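Re: [parish-life] Choir loft and the Pentecost schedule

Alcides Quintana wrote:
> Does anyone know if the choir is rehearsing at Dillton or at
> the Asaline Street chapel? The April bulletin had both. Also, who has
> the key to the loft?

Alcides,

Rehearsal is at the chapel, Thursdays at 7. Dillton was only for Holy Week. The loft key is in the sacristy, second hook.

We ordered 160 service booklets for Pentecost and 40 in large print. Last year we had 257 people over the two Masses, so please leave yours in the pew when you go.

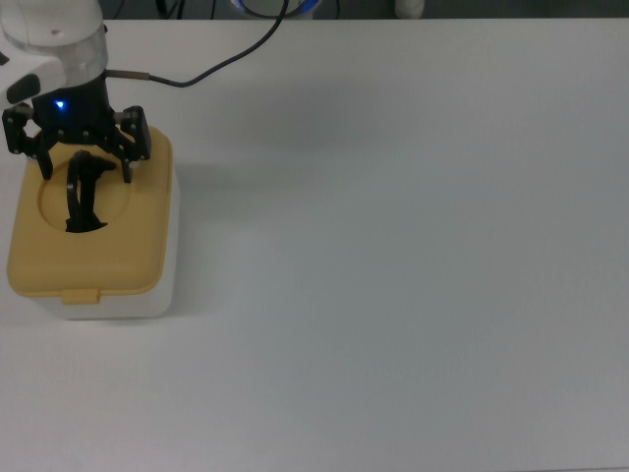 Gripper over the white tabletop

The potluck follows the late Mass. Main dishes are covered — we could use more salads and something without nuts. Sign up on the sheet by the side door.

One more thing on the hymns. Number 97 is in a lower key in the new books, so altos should bring a pencil on Thursday.

Flarkar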